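Stories > Short Fiction > Run 84

Session log, Skollstead annex, March.

Run 84 opened at 5:00. The operator closed the fingers by remote and moved them over the table, slowly, as Tuncer procedure asked. 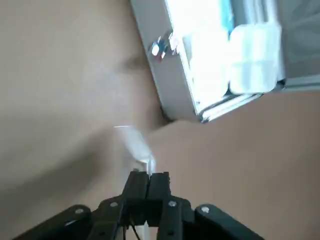

Romon wanted 856 clean runs before the policy could train. The operator had stopped thinking of them as hers. Somewhere past 80 the pauses had changed - a short wait before each approach, one she did not remember making.

She let go of the controls. The log went on recording for 5 seconds, and in the joint data there was the wait again.
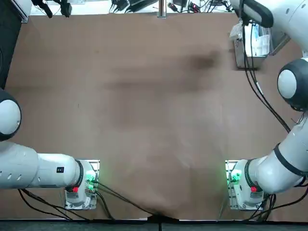 Both arms at the table, Skollstead annex.

She marked the run clean and opened the next.

Last updated: March

Related stories
Raltik, Night Shift
2,000 Hours of Reaching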